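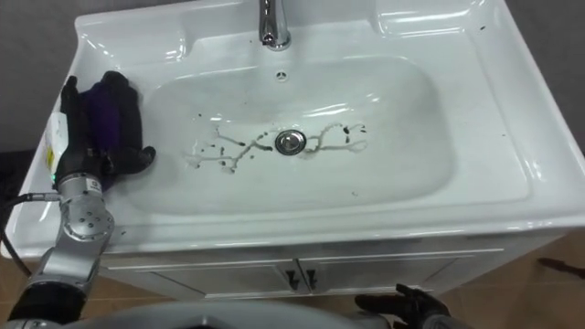 Basin, dirt on both sides of the drain stopper.

July 15, 2024. Belt rig, second sample

Cut the padded belt again from the Monti webbing. The first one rolled outward as soon as both magazine pouches were loaded, so this one has a stiffener sewn between the layers, stopping short of the buckle at each end. Bar tacks at every pouch slot. Thread is the heavier Eltik stuff, and the machine skips with it unless I slow right down.

Weight with four full pouches and the canteen: 3,587 grams. Shoulder straps are the old H pattern from the Arno vest, shortened at the back. The rear strap anchor still sits too close to the canteen pouch, and the strap rubs on the flap.

Kagiso wore it for 55 minutes on the grass behind the shop, mostly prone and crawling. Side pouches stayed clear of the ground. The left one crept forward until it was under the hip bone, and he had to stop and push it back. Going prone from a knee was fine. Drawing a magazine from the right side was fine too, with the flap tucked.
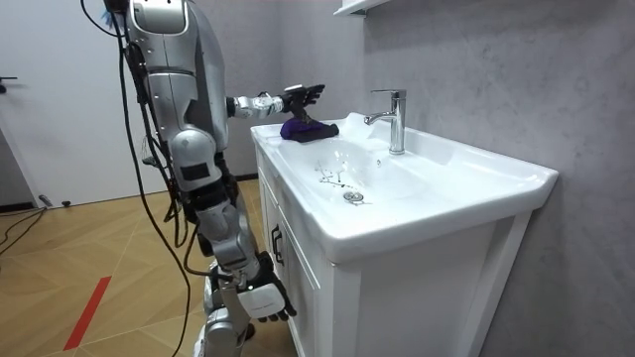

Geert thinks the creeping is down to the pouch loops being cut too wide for this belt, and he would rather narrow the loops than add a snap behind each one. He also wants the flap tab longer so it can be found with gloves on.

I'll try the narrow loops first on the left side only and leave the right as it is, then run the same crawl. Londano sent the wrong buckles, the 2 inch ones in tan. Ada is sending them back. Until the right ones come I'm using the buckle off the first sample, 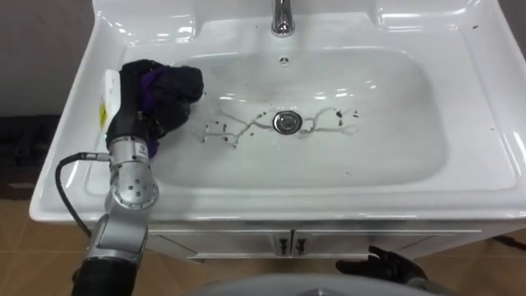
which is scratched but holds. The tail of the belt needs an elastic keeper, it hung down and caught in the grass twice.

To do: new loops, move rear anchor outward, longer tab, keeper. Ask Ottavio if he still has the pattern for the small utility pouch.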